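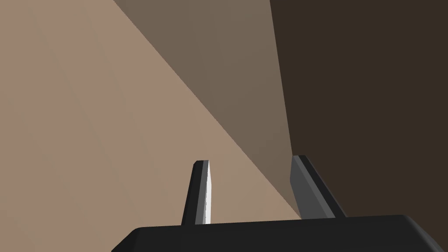
Dusty peach beside grey-brown and a very dark brown.

Jasov limewash paint, three months on
Reviewed by Daryna Hutsuliak, 21st March

I'd wanted a limewashed front room ever since we stayed at my cousin's place near the coast, where the walls have that soft, cloudy look, as though somebody had breathed on them. Our own lounge was a hard builder's white when we moved in last September, and every lamp we owned made it look like a dentist's waiting room. So when the Jasov range turned up at our local paint shop I bought a tin in Nalau, their pinky-beige, and spent the summer holidays up a ladder.

First, the money. A four-litre tin was $100 and I needed two, plus the primer, which you really can't skip over old acrylic (I tried on a patch behind the couch and it slid about like gravy). With the proper brush, drop sheets and a roll of tape the whole job came to $336. That's a fair bit more than ordinary wall paint, and my husband mentioned it more than once.

The brush deserves a paragraph of its own. I bought the big Iwasaki block brush on the shop's advice and grumbled the whole way home, but I'd buy it again tomorrow. It holds a lovely lot of paint, it hardly shed a bristle, and the handle is short enough that my wrist coped. I did the first bit of wall with a cheap one from the shed and you can still pick the spot if the afternoon sun is on it.

Now the painting itself. Limewash goes on alarmingly thin and looks dreadful for the first half hour, all patches and drips, and I very nearly rang the shop in tears. Leave it be! It lightens a good deal as it dries. The tin says to wait 24 hours between coats and I'd stick to that, as I got impatient in the hallway and dragged up some of the first coat. Work in loose crosses, keep a wet edge, and do a whole wall before you stop for a cuppa.

The colour is my favourite part. Nalau goes rosy in the mornings and quite tan by dinner time, and it sits beautifully with our dark bookcase. My neighbour used the Testel version of much the same shade and hers is flatter and a touch more orange, though she paid less and is perfectly happy with it.

Grumbles: it marks. The dog has left a grey smudge at tail height all along the passage, and you can't scrub it, only dab on more paint, so keep whatever's left in the tin. I wouldn't put it in a kitchen or anywhere with small children. The lid on my second tin was also dented and wouldn't seal, but the shop swapped it without any fuss and threw in 30 stirring sticks, most of which are now holding up my tomatoes.

Four stars from me. I'm doing the bedroom next, once my shoulder has forgiven me.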